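Bus Delays on the Florndale to Prasbridge Line

Introduction

Many students at our school live in Florndale and take the bus to Prasbridge each morning. In class discussions, late buses came up often as the reason for missed first periods. Our group wanted to find out how often the bus is late and at which part of the route the delay starts.

Method

We wrote down arrival times at 5 stops between Florndale station and the school. The work ran through October and part of November. Each group member had one stop and used a phone clock set to network time. We compared every arrival with the printed timetable from the Intarasuk Transit website. A bus was marked late if it came more than two minutes after the printed time. Days with school closed were left out. In total we recorded 396 arrivals.

Results

Of the 396 arrivals, 69 were late. Most of the late ones were at the last two stops, after the bus crosses Dadmont Avenue. At Florndale station the bus nearly always left on time. The 7:40 bus did worse than the 7:10 bus at every stop, and the gap was widest at the stop in front of the Dadmont library.

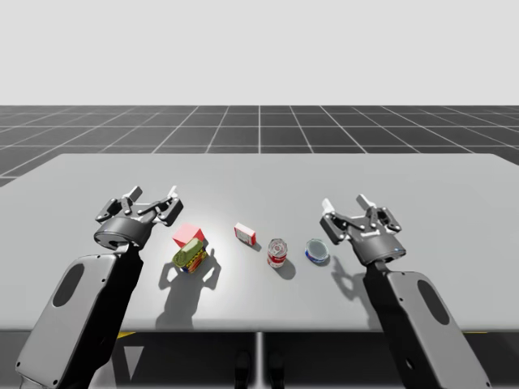
Why is the 7:40 bus late more often than the 7:10?
It reaches Dadmont Avenue when the elementary school traffic is at its heaviest, and the left turn there has no signal of its own.

Rain made a difference too, but we had only a few rainy mornings and did not want to draw much from them. One group member noted that boarding took longer when people were folding umbrellas – we did not time this.

Problems with the data

Some arrivals are missing from the second week, when two of us were out sick. We also changed the recording sheet after the first few days, so the early entries do not say how full the bus was.

Suggestions

We think the printed time for the 7:40 bus should be moved up by five minutes at Florndale. A turn signal at Dadmont Avenue would help more, but that is a decision for the city. If another group continues this project, they should record the afternoon buses as well and keep the same sheet from the start.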